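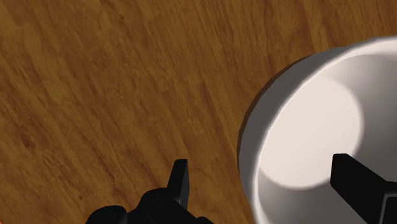 Danota District Peace Council - minutes of ordinary meeting
Saturday, January 4, 2025
Upper room, Griltonent. Start 10.10, ten minutes late, road from Sukprasert side was slow.

Present: chair, deputy chair, secretary (minutes), members for Danota town, Griltonent, Sukprasert and the two river wards. Observer from the provincial office, left before item 7. Apologies from the member for the upper valley, and from the women's assembly delegate, who sent written comments, see item 4.

1. Minutes of last meeting
Agreed with one change. Item 5 should say the elders "asked for" a police post, not "agreed to" one. Secretary to correct and re-send.

2. Matters arising
Letter to the governor on the checkpoint at Skudex bridge - sent, no reply. Chair has rung the office twice. Will ring again Monday and if nothing comes the deputy goes in person.
Loudspeaker returned to the school. Battery still missing.
Payment to the drivers from the last round of visits. Still outstanding, provincial office says the form was the old one. New form filled in during the meeting and handed to the observer.

3. Local ceasefire, Griltonent to Sukprasert road
Report from the Griltonent member. Holding in the main. 6 complaints received since the last meeting, mostly shots at night and one lorry stopped and turned back. No deaths reported to the council. Both sides say the lorry was the other side.
Sukprasert member not happy with the wording of the report, says "in the main" hides the trouble at the mill end. Two families moved out from there and have not gone back. Long discussion.
Agreed: complaints to be listed with dates in an annex, nothing left out, no blame given in the annex itself. Contact group to go to the mill end before the next meeting. Deputy chair to ask both sides for a safe passage note first, in writing this time.

4. Prisoner and detainee lists
The combined list now stands at 402 names. Secretary has been through it against the families' list and the spellings are a mess, same man under two villages in places. The figure may come down once doubles are out. Not to be given to the press until then.
Written comments from the women's assembly read out. Main points - families are getting different answers from different offices, the sick should come first, and a woman should be at the desk when wives and mothers come in to register. All accepted. Chair asked that the last one be done straight away and not wait for the new rota.
Observer said the province is ready to talk about a first small release if the other side moves as well. Would not give a number. Would not give a date either when asked. River ward members said they have heard this before, in autumn, and told families so, and it came to nothing. They will not carry the message again without paper.
Agreed: no announcement. Chair to ask the province for a letter.

5. District gathering on peace
Proposal was to hold it this month. Snow on the upper valley road, the delegates from up there can't be sure of getting down. Three choices talked through: go ahead without them, wait for the road, or hold it in two parts.
Danota town member for going ahead, the hall is booked and people have been told. Griltonent and both river wards against. If the upper valley is left out they will say later that nothing in the final statement binds them, and they'd have a point.
Two parts - nobody much liked it, costs twice.
Vote: wait for the road, 6 for, 1 against. Hall deposit to be moved across to the new date if the owner will have it. Town member to speak to the owner.
Seats: river wards ask for 3 each. Left over, goes with the question of seats for displaced families, who at the moment would have none in their own right. Secretary to bring a paper with both.
Agenda for the gathering: draft from the chair looked at quickly. Too long. Water rights to come off, has its own process. Schools to stay on.

6. Grazing dispute, Skudex side
Both parties have now agreed to a hearing by elders but not on which elders. Each has given a list and there is one name on both. Suggested that he chairs and each side picks one more. Griltonent member to put this to them. No animals to be moved or held in the meantime, both parties have said yes to that by word of mouth, want it written down.
Compensation for the burnt fodder not discussed, out of time.

7. Rumours and the radio
The station read out last week that the council had "signed" with the armed groups. It has not signed anything. Chair spoke to the station, they will read a correction but want it short. Text agreed:
"The Danota council has made no agreement on behalf of the district. Talks are continuing and any result will be announced by the council itself."
Members reminded again to send reporters to the chair. Even friendly ones.

8. Any other business
Heating in the upper room. Bring coats.
Stamp has gone dry, secretary to buy ink.
Upper valley member asks by mesage if he can take part by phone while the road is shut. Agreed for discussion, not for votes.
River ward member asked that papers come out two days before and not the same morning. Noted. Secretary will try.

Next meeting: same room, date to be fixed by the chair once the contact group is back from the mill end.

Closed 13.25.

Actions
Chair - ring governor's office, letter from province on releases, correction to radio
Deputy - safe passage notes, both sides; governor's office if no answer
Secretary - correct minutes, annex of complaints, clean list, paper on seats, ink
Griltonent member - grazing parties, get the standstill in writting
Town member - hall owner
All - nothing to the press on item 4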